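# Clemcombe repair evening moves to circuit boards

2023-06-18 – If you've got a dead gadget in the closet, this one's for you! The Clemcombe repair evening is back after its May break, and it's all about circuit boards this time (lamps and toasters had a good long run, so fair enough).

Vilém Štěpánek is leading it again. I stopped by to bug him about what he's planning, and he talked for nearly 18 minutes about capacitors before I got my jacket off. His idea is to start everyone on one good-sized board and go over it slowly – where the connector is, which parts are the capacitors, what you should leave alone – and only then let people open up their own stuff.
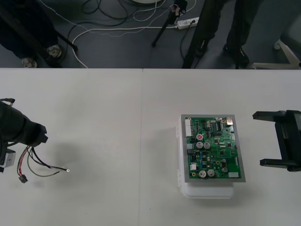

The green board in its gray surround, on a white base 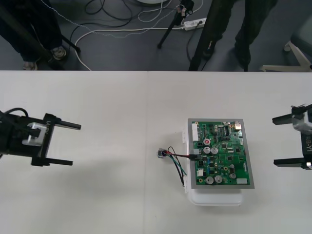 I'm told you don't need to know a thing about electronics to come along, and I'm living proof, having learned at the last one that I'd been holding a multimeter probe by the wrong end for years. Vilém says the silver cans are what he gets asked about most, and he'd like you to ask him anyway.

A few practical bits. It's in room 3 at the Casen building, the doors open at 6:30, and there are 18 places. Šimek, the hardware store on the corner, is lending screwdrivers and a couple of magnifiers. Please unplug whatever you're bringing the day before, and no microwaves or old tube TVs – Vilém was very firm on that!

The last round brought in 131 dollars in donations, all of it spent on solder and spare fuses. Sign up on the sheet at the Zundutham café counter, or just ask whoever's at the register to add your name.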